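Speaker notes: Keeping the common rooms in use
Gendlow Residents' Housing Association, spring meeting for block representatives, 3/21/25
Speaker: Brittany Perron, Shared Spaces Officer

Slide 1. Welcome

Good afternoon, and thank you to the representatives who have travelled in from Vallulville. The written report was sent out with the agenda and I shall not read it aloud. My purpose today is to explain the thinking behind the new shared rooms policy and to take questions before it goes to the board. Impi Kauppinen will speak after the break on heating charges. Please hold questions on that subject until then.

(Check that the back row can hear. The microphone on the lectern is fixed and should not be moved.)

Slide 2. What we mean by shared space

The policy covers common rooms, laundry rooms, shared balconies, entrance halls and bicycle stores. It does not cover gardens, which remain under the grounds agreement. Private balconies are also outside it, although the safety rules in section four apply to them as before.

Residents told us in last year's survey that they were unsure who could book a common room, and for what. We received 865 completed forms. The most frequent request was for a clear written answer on whether family occasions are permitted. Under the new policy they are, provided that the booking is made by a resident and that the resident stays for the whole of it.

Slide 3. Booking

Bookings will open four weeks ahead. A household may hold no more than 3 bookings at any one time. Regular groups, such as the language circle at Flalelard House, will keep their present hours until July and will then be asked to apply in the same way as everybody else. I recognise that this last point is not popular. Urho Vainio has put the case for the regular groups in writing, and his letter is attached to the report.

(Pause. If the point is raised from the floor, refer to page six of the report and say that the board has seen the letter in full.)

Slide 4. Furniture and small improvements

Many of our shared rooms and balconies are furnished with whatever was left behind by earlier tenants. From this year each block may apply for a sum of up to 1,000 euros to replace or repair furniture. The application is one page long. It must state who will look after the items and where they will be kept in winter.

Small decorations do not need an application. Residents may place tablecloths, cushions, table flowers and similar items in shared areas, on the understanding that they are removed if they block a passage or become worn. Artificial flowers are acceptable. Fresh plants in pots must stand on a saucer or tray. 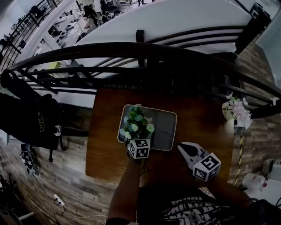 Slide 4: table flowers in a white tray, by the balcony railing.

The rule on railings is unchanged. Nothing may be hung on the outer side, and nothing may be placed on the top rail at any time. Tables may stand against a railing, but chairs should be put away from it when the space is not in use, particularly where there are young children in the building.

Slide 5. Cleaning and complaints

The cleaning contract with Kazlauskienė continues on the existing terms. The contract covers floors, windows and sanitary areas. It does not cover washing up, and crockery left in the sink will be put in a box and stored for two weeks.

Complaints about noise should go first to the block representative and then to the office. We ask that they be made in writing, with the date and the room. Paavo Toivonen will reply to each within five working days.

(If time is short, leave out the next paragraph.)

A number of representatives have asked whether quiet hours could differ between blocks. The present answer is no. The house rules apply to all our buildings, and a change would need a vote at the general meeting.

Slide 6. Dates and contacts

Comments on the draft should reach Kauko Pitkänen at the office by the end of next month. Paper copies are on the table by the door, in large print as well as standard.

(Take questions. Coffee is served in the lower hall.)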